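Incidencia 2703 – Célula de escurrido, cocina de planta (comedor Titness)
Estado: cerrada con seguimiento
Prioridad: media
Abierta por: turno de mañana, lavado
Asignada a: Bastien Guérin, mantenimiento de automatismos
Fecha de apertura: jueves, 3 de septiembre de 2020

Descripción del problema
El brazo se para al colocar platos en el escurridor y pide confirmación manual. En el turno de mañana ha habido 16 paradas. Cada vez hay que ir desde la zona de bandejas hasta la célula, pulsar rearme y volver. Con una sola persona en lavado, las bandejas se acumulan en la cinta. El mensaje en pantalla es siempre el 254, «fuerza de contacto fuera de límite».

Primera respuesta (B. Guérin)
He descargado el registro. Todas las paradas se producen en la bajada, con el plato ya sujeto. No hay ninguna en la recogida ni en el giro. Pido al turno que no suba el límite de fuerza desde la pantalla, aunque el menú lo permita.

Pregunta al turno: ¿se ha cambiado algo desde marzo, cuando se validó el programa?

Respuesta del turno
Sí. El escurridor es otro. El anterior se retiró y compras mandó uno del almacén de Chauvin. Nadie nos dijo que hubiera que avisar. Los platos son los mismos.

Pruebas en el banco
He repetido el ciclo a velocidad reducida con un escurridor de madera y un plato azul, sin carga de producción. La pinza coge el plato por el borde, cerca de la parte alta, igual que en el programa validado.
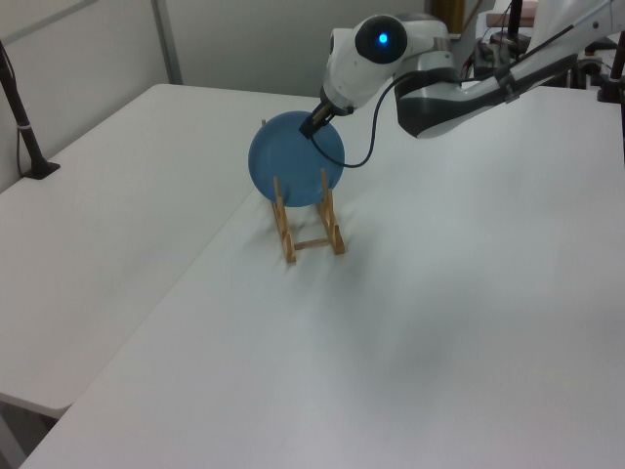 Comprobaciones realizadas
1. Apertura y cierre de la pinza: correctos.
2. Punto de referencia del brazo: correcto, sin desviación.
3. Altura de suelta: el programa conserva la cota del escurridor antiguo. Con el nuevo, el plato toca el fondo de la ranura antes de que el brazo termine de bajar. Ahí salta el 254.
4. Cable de la muñeca: sin roces ni tirones en el recorrido completo. Revisar otra vez en la próxima parada programada.

Causa
Cambio de escurridor sin actualizar la receta en Kalden. El brazo hace lo que tiene grabado.

Solución aplicada
Nueva receta con la cota de suelta corregida. La anterior queda guardada con el sufijo «_marzo». Prueba de 30 ciclos seguidos a velocidad normal, sin paradas.

Comentario del turno
Funciona. Queremos dejar constancia de otra cosa. Antes de instalar la célula éramos dos en lavado y ahora es una persona, que además atiende las alarmas. Cuando el brazo se para, el trabajo de dos lo hace uno solo. Pedimos que el rearme se pueda hacer también desde la zona de bandejas y que las paradas cuenten como tiempo de intervención en el parte.

Respuesta (B. Guérin)
El rearme a distancia no lo puedo activar: desde bandejas no se ve la célula. He pedido presupuesto a Fillus para mover el panel a la columna intermedia, desde donde sí se ve. Lo del parte lo paso a la jefatura de turno, no depende de mantenimiento.

Pendiente
- Presupuesto del traslado del panel (Fillus).
- Respuesta de jefatura sobre el parte de intervención.
- Compras avisará a mantenimiento antes de cambiar escurridores, cestas o vajilla de la célula.
- Formación corta para los tres turnos: cargar una receta y anotar el código de alarma.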